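Prundel Toy Loan – returns check, wooden puzzles
Shelf: Fuvska, number and shape boards
Done Sunday, before opening. Form 2 of 6

Board edges, all four – run thumb round. OK, no splinters.
Board face, paint and print. OK. Sea creatures still clear, no flaking I could feel.
Slots and round holes. Crumbs in 2, brushed out. Look again next time.
Numerals – chunky enough, no cracks. OK.
Loose shapes – count against the card in the lid. Card missing!! New one needed, ask Skustus for the printable.
Small parts tube test. All shapes stayed out. Round pegs tested twice, fine.
Smell / sticky. Slightly sticky on the back, wiped, left to air.
Table wiped before and after. Small tan mark on the white top, tryed the cream cleaner, will have another go.
Storage bag – zip stiff, seam going at one corner. Replace befor it goes out.
Label on box. Says Carrier shelf, wrong, should be Fuvska. Relabel.

Result: pass once bag and card sorted. Not to be lent till then – put on the hold shelf pls.

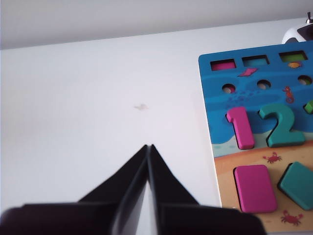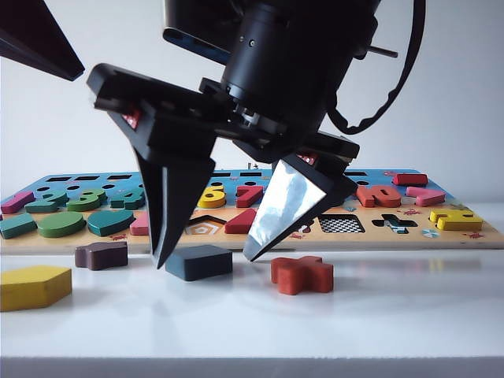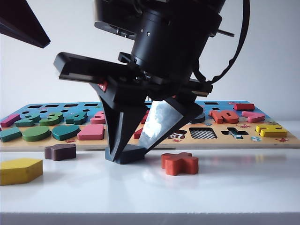
Number and shape board on the check table, three views.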